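Course handout, unit 2: Good practice on a shared floor
Notes by Loredana Negri, with additions from Angus Tawhiri
18 September 2025

Welcome back, everyone, and thank you for the thoughtful questions last time - I have tried to work as many of them in as I could. We will be talking about floor rules for teams who record with hand-held grippers, which sounds dry, I know, but please stay with me.

The written rules we will lean on are the Jeltura house rules, which run to 49 short items. You don't have to learn them by heart! Read the part on walkways twice, though, and bring your questions to the October session, when Angus will go through the Dramani floor plan with you.

A few rules come up again and again. Agree before you start who is working at which table, and say so out loud. Keep the marker cubes and tags clear of sleeves and fingers while recording. Anyone wearing a backpack rig should turn slowly, and people passing by should give them a little more room than feels polite. If you need to stop, say "stop" and lower both grippers before you talk about why.
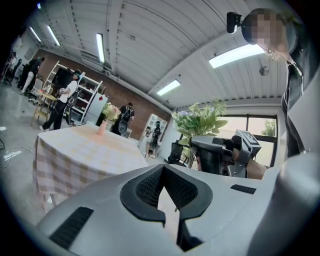
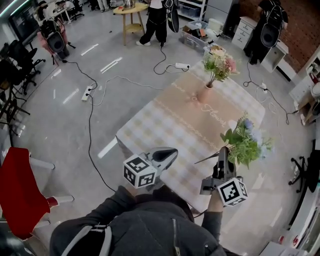

Cables are the subject I get the most letters about, and I have strong feelings on it, as those of you who took the Prilley course will remember. Item 309 in the old Werkden numbering simply asked for "tidy leads," and everyone read that in their own way. Look at the second picture, where the leads run across the concrete to white power strips on the floor around the table, and another black one hangs down from the left gripper. For a floor like that, I would like you to mark on paper where you would put a cable cover, where you would move a strip, and which side of the table you would keep as the walking side. Pencil is fine. Bring your sheet in October and we will compare them over coffee.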